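Questions readers send us about expedition and exploration books

We run a small reading site for people who like true accounts of hard travel: jungle, ice, desert, the odd lifeboat. We get a lot of mail and a fair bit of it asks the same things. The answers are the opinions of two people, Valdir Nogueira and Érica Sales, who don't agree on much. Where it says "I", it's Valdir.

Do you believe these books?

Some of them, some of the way. I start from the position that anybody who walked for four months on short rations and wrote it up two years later has forgotten most of it and is guessing at the rest. That doesn't make the book worthless. It does mean that when a page of crisp dialogue turns up on day ninety, in the rain, with everyone feverish, I want to know who was taking notes.

Érica is more generous. She thinks readers understand that a conversation in a travel book is a reconstruction. I've met readers, and I'm not so sure.

The cover says "true story". Doesn't that mean somebody checked?

No. In most publishing contracts the author promises that the contents are accurate and the publisher takes their word for it. A lawyer may read it for libel. Fact checking, if it happens, is often paid for by the author, and authors who have spent their advance on a boat tend not to bother. "True", "extraordinary" and "untold" on a jacket are marketing words. Treat them the way you'd treat "farm fresh" on a carton.

What do you look for first?

The back of the book. I read the notes, the source list and the acknowledgements before chapter one. If there are no notes at all I drop my expectations a fair way. If the notes cite diaries, I want to know whose, where they're kept and whether anyone else has been allowed to look.

After that I look at the map. A good map is a commitment. A map with one fat dotted line across 900 kilometres of forest and no dates on it is decoration.
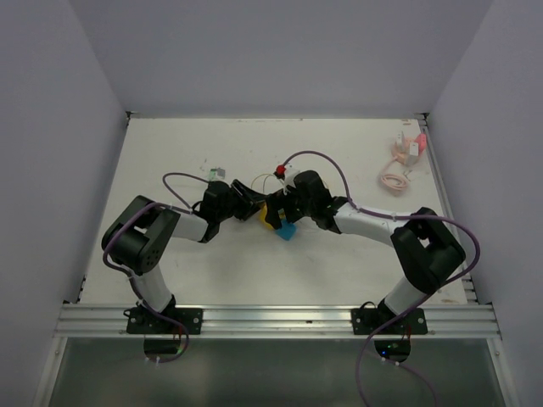
Two robot arms on a rail, grippers meeting over a white tabletop.

Is "first contact" ever a fair description?

I'd be wary of it every time. Groups living away from towns and roads have very often had some dealing with outsiders in the past, and in plenty of regions that history was a violent one, which is a good reason to keep away. A writer who turns up and announces a people "lost" has usually been told exactly where they are by the neighbours.

The better books say "isolated" and then explain isolated from whom, and since when. The worst ones use the word "Stone Age". We've stopped reviewing those.

Should I read books about expeditions to find isolated peoples at all?

We disagree here. Érica says yes, if the expedition had a defensible purpose, such as working out where a boundary ought to go, and if it turned around when it should have. I say the book itself is part of the problem, because it sells the next one. I still read them. I don't claim to be consistent.

Why are you so hard on The Caldeira Traverse?

We got more mail over that review than anything else we've put up, so I'll repeat it. The writing is lively and the chapter on foot rot is as good as anything in the genre. My trouble is with the numbers. The author has the party covering 22 kilometres on a day when, by his own account, they cut trail from breakfast until dark and crossed two flooded creeks. Anyone who has cut trail knows what that figure is worth. Later he gives the party's food as lasting 66 days and then, without a resupply, has them eating from it in the eleventh week.

It could be sloppy editing. People have written in to say it's the spirit that counts. The spirit isn't what I was asked to pay for.

Did the author ever reply?

Yes, politely, and he said the distances came from a handheld unit that was "playing up". That isn't in the book. It should have been.

Are older accounts more reliable than new ones?

I don't think so, though they have a nice patina. Nineteenth-century explorers were raising money for the next trip, settling scores with the last deputy and writing for a public that liked its rivers full of teeth. The guides, paddlers and porters who did most of the carrying rarely get a surname. When you find a historian who has gone back to the payroll ledgers and put the surnames in, buy that book instead.

What about ghostwritten ones?

More common than you'd think, and not always a bad sign. A decent ghost asks awkward questions and gets dates straight. What I dislike is a ghost who has seen too many films. If every chapter ends with a snapped twig, be suspicious.

Which is the best book on cold places?

Érica's pick is Winter at Ornside, a plain diary of a weather station that was cut off from its supply ship. Almost nothing happens. The cook falls out with the radio operator over a tin of peaches and it goes on until September. She's read it three times. I've read it once and admit I believed all of it, mainly on account of the peaches.

My own choice would be Tasen, which we've never managed to review properly as our copy is missing the last signature. If you have a complete one, we'd like to know how it ends.
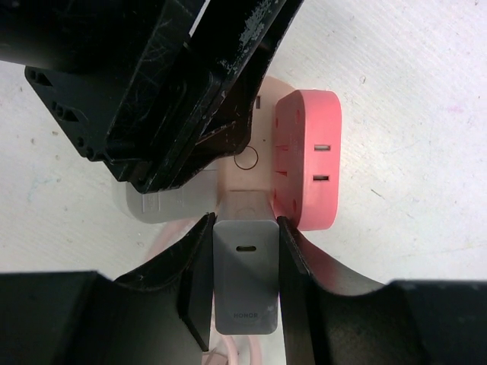
Close view of the grippers at work around a grey charger.

Can I trust the photographs in these books?

Trust them about as far as the captions. A photo of a man beside a river proves there was a man and a river. Check whether the plates are dated and whether the photographer is named. Check too whether the beard matches. I once followed a beard through a plate section and found it got shorter as the expedition went on, and I don't believe anyone packed a barber.

Do film versions help?

They help sales. The Zeltell film put the paperback back in shops, which is good, and moved the mutiny to a waterfall, which is rubbish. There's no waterfall within a fortnight's walk of where it took place. Read the book first or skip the film.

How many words should my own expedition memoir be?

We get this one surprisingly often. I can't tell you. We ask for a sample of 3,000 words if you want our opinion, and please pick a dull day. Anybody can write up the day with the snake.

Will you review my book if I send a free copy?

We might. We don't promise a review, we don't promise a kind one and we don't send books back. Self-published is fine. Please don't include a page of suggested quotes for us to use.

Do you take money from publishers?

No. We don't take advertising either. We accept review copies, which you may reasonably regard as a small bribe, so each review says whether we paid for the book.

I found a mistake in one of your reviews. Do you fix them?

Yes, and the correction goes at the top with the old wording left in. Tell us the page number and the edition. "You're wrong about the Arctic" doesn't give us much to go on.

Do you lend books?

Not any more.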